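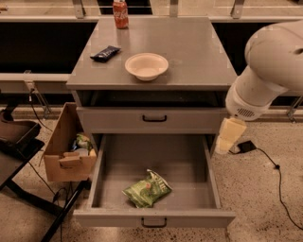 2/11
The task for the Grumum student challenge, in full: get the snacks off the top of the cabinet and into a drawer. Soda can, little blue packet, bowl. The green bag in the bottom drawer is our practice target. That is a semester of work for nine credits' worth of people.

3/11
The team page says our arm "understands household tasks." It has 3570 training demos of one cabinet. I know because I recorded 1182 of them. I would not let it near my kitchen.

4/11
Drawers are the whole problem. Picking up a bag is fine. Pulling a handle straight, without twisting, is where the policy gets creative.

5/11
Buvoreck (our rivals, fine, whatever) posted a 100% success video. One take, no run count. Show me the other takes.

6/11
Asked our advisor if we could move the cabinet a foot to the left for testing. Got a long look. Moving it in September anyway.

7/11
And please, can we stop writing "autonomous" on the poster when someone has to reset the drawer after every run.

8/11
Still going to the lab at 7 tonight. Not a believer, just on the schedule. Will post the failures too, if the team lets me.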